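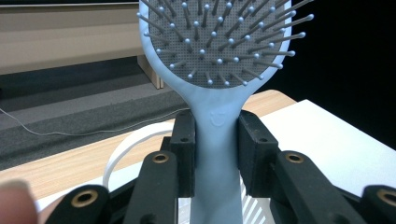 Our gripper hanging on to a light blue hairbrush by the handle.

Hi! I'm Girish Nigam, and I help run the after-school robot club in Seltville. Kids always ask me how a robot learns to pick things up, so let me tell you how our club does it. Our robot is called Lenent, and when we started it couldn't pick up a sock!

Think about how you grab a hairbrush. You don't say to yourself, "Okay, fingers, open this wide, now go left a bit." You just do it. You've been practicing since you were a baby (you probably dropped a lot of spoons).

A robot hasn't had any practice, so we do some for it. We take a gripper, which is a kind of hand with two fingers, and we move it ourselves. There's a camera on it that sees what the fingers are doing. You open the fingers, slide them around the brush handle, close them, and carry the brush to where it should go. One try like that is called a demonstration, or a demo for short.

Then you do it again. And again! By June our club had saved some 600 demos, and 243 of them were of the hairbrush. A computer goes through them all and looks for patterns — what did the camera see just before the fingers closed? Which way did the hand move next? 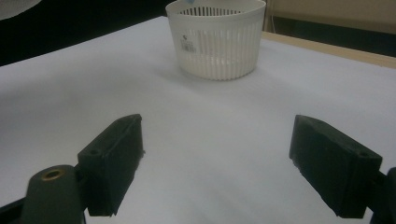
Baskets are a different puzzle. A hairbrush has a nice skinny handle, but a round basket can be much too wide to fit between two fingers. So what would you do? One girl in our club said to pinch just the rim, with one finger inside and one outside, and that's how we teach it now.

We also move things between tries. If the basket always sat in the same spot, the robot might only learn that one spot, and then it would grab at thin air when you pushed the basket over a little. Chevalier, the club across town, forgot this before the Sornetus contest last year and had to do 128 demos over again. Ouch.

Want to try it at home? Make your hand into a gripper with only your thumb and one finger. Now pick up a pencil, then a cup, then a sock. Go slowly and notice where your finger and thumb touch each one. The sock is harder than you'd think!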